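Kivon Workshop Notes
Can a machine do it yet? Kitchen and utility sink jobs
Compiled by Mahsa Sharifi, last revised in July

Readers keep asking whether an arm can take over the small jobs at the sink. The entries below go job by job. They assume a single bench-mounted arm with a two-finger gripper, and a workspace that a person set up beforehand. Legs, wheels and second arms are left out.

Moving dry items from rack to shelf
Mostly yes. Mugs and bowls of one type, spaced apart on the rack, are routine. Mixed glassware is not. Set the closing force for the thinnest item in the batch and accept slower cycles. If you are building a rack for this, leave two finger widths between slots.

Scrubbing pans
Partly. An arm will follow a fixed path with a brush for as long as you like, but it will not notice burnt residue in the corner unless somebody wrote a check for it. At Urkasbridge we gave up on free-form scrubbing and clamped the pan in a jig. That works for one pan size. Change the pan and you change the jig.

Wringing a cloth
No. Use a press.

Turning a faucet on and off
Close. A faucet has one moving part and limited travel, so people expect it to be easy. The trouble is contact. If the fingers come down a little to one side they push the handle off axis, and the arm reads the resistance as the end of travel. Tips that have held up for us:
– Approach from above and stop short. Correct sideways position before descending.
– Lever handles are easier than round knobs. A round knob needs a regrasp after each partial turn.
– Keep the wrist clear of the spout through the whole motion, including the retreat.
– Limit torque in software first and test on a scrap fixture. We cracked a ceramic cartridge in the first week.
– Bolt the basin down. A light one walks across the bench.

Practice in simulation before touching plumbing. The Varghese bench model is a plain one: arm on a pedestal, small basin on a wooden tabletop, faucet on the rim. The pose to study is the gripper just over the black cylinder at the back corner, fingers down, with the spout reaching out over the basin. Clearance is tight there, and most bad approaches show up at that point. 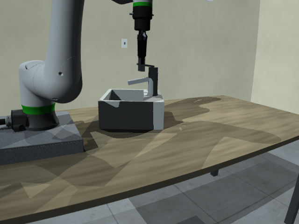 Checking results
Log every attempt, including the ones you stopped by hand. Our Sirkau log has 100 simulated runs per handle type and 50 on the bench. The bench figures are always worse. Friction in an old valve is hard to model, and scale buildup changes it from month to month.

Wiping down the counter
Yes, if the counter is clear. Clearing it is the harder job and still belongs to a person. Use a flat pad on a sprung mount, overlap the strokes by a third, and change the pad every 16 passes.

Unclogging the drain
No. See the entry on hand augers.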